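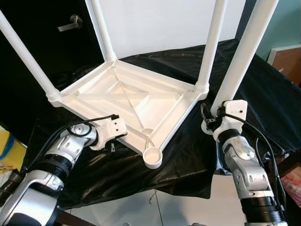

Making a small balcony a place to eat outside – where would you start?

porch_light_jellum

Hi all! We moved into a second-floor apartment in Jellum this spring and for the first time in my grown-up life I have a balcony. It's 6 feet deep and a little longer than it is wide, it faces west, and right now it holds one dead fern and the recycling. I would dearly love to eat supper out there. My mother always fed us on the back steps in summer, and I want a bit of that for my own kids before they get too old to think it's fun.

My trouble is that everything I look at is either huge or costs more than our couch. One set I really liked at Plakeser was 745 dollars, and I laughed out loud in the store. We're renting, so I can't drill into anything, and whatever I buy has to come up two flights of stairs with me. The evening sun is fierce from 5 until it drops behind the building across the street, and the wind picks up right when the food comes out. Is a real table even sensible, or should I give up and get trays? Any advice on shade is welcome too. Thank you in advance, and sorry for rambling!

marigold_and_mint

Oh, please don't give up and get trays! We ate on a balcony smaller than yours for years and those are some of my favorite suppers.

I'd start with the floor. It sounds backward, but a bare concrete floor makes you want to go back inside, and an outdoor rug changes the whole feeling. Get the flat woven kind that you can hose off and hang over the railing (check that your building allows that – ours got fussy). Then live with only the rug and a couple of cushions for a week or so and see where you naturally sit. I had been sure our table belonged at the railing, and it ended up against the house wall, where the wind couldn't get at it.

For the table itself, go with lightweight plastic with legs that come off. It isn't glamorous, but it goes up the stairs under one arm, and a cloth covers a multitude of sins. Stools are better than chairs in a tight space. They slide right under, and kids don't tip them back. Start every leg by hand with the thing upside down, and turn it backward a little first until you feel it drop into the thread. I forced one once and it leaned from then on.

For sun, look for a roll-up shade that hangs from a tension pole. No drilling. Ours came from Pelkonen and lasted 3 summers, and the only thing I'd change is the color. Dark green looked lovely and made the whole place feel like a cave.

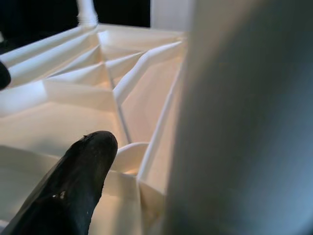
Can a plastic table stay out on the balcony all winter?

It can if it's under a roof and out of the worst wind, but the sun and the hard freezes will make it brittle sooner. Unscrew the legs in the fall, wipe everything down, and slide the top behind a closet door.

One more thing and then I'll stop. Carry everything out in one big basket – plates, forks, napkins, salt, the lot. Half the reason people quit eating outside is getting up again and again for the ketchup. Ours lives by the door from May on, and the kids fight over who gets to carry it.

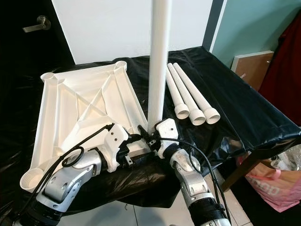

Table base, underside up, with legs alongside.

tallgrass_tess

Agree with the rug. Wind: use tablecloth clips, or sew washers into the hem. Heavy plates. No paper napkins unless you want to meet the neighbors downstairs.

grumbling_gardener

I'll put in a word for plants, since the others skipped them and you mentioned the poor fern. A west balcony is hard on ferns, so don't blame yourself. Try geraniums, rosemary and thyme, which like it hot and don't sulk when you forget them. I keep mine in long boxes on the floor along the railing, and they cut the wind at knee height more than you'd think. Please don't hang boxes on the outside of the rail in a rental. Priven Gardens near me sells a box with a water tank in the bottom, and I fill it twice a week in July. Basil wants more shade, so tuck it behind the rosemary.

As for supper, I'd shift it later if bedtime allows. At 7 our balcony is miserable and by 8 it's heaven, so in the hot months we give the kids a snack and eat late.

porch_light_jellum

You are all so kind! Rug is ordered, and I'm off to look at stools this afternoon. The fern has been laid to rest.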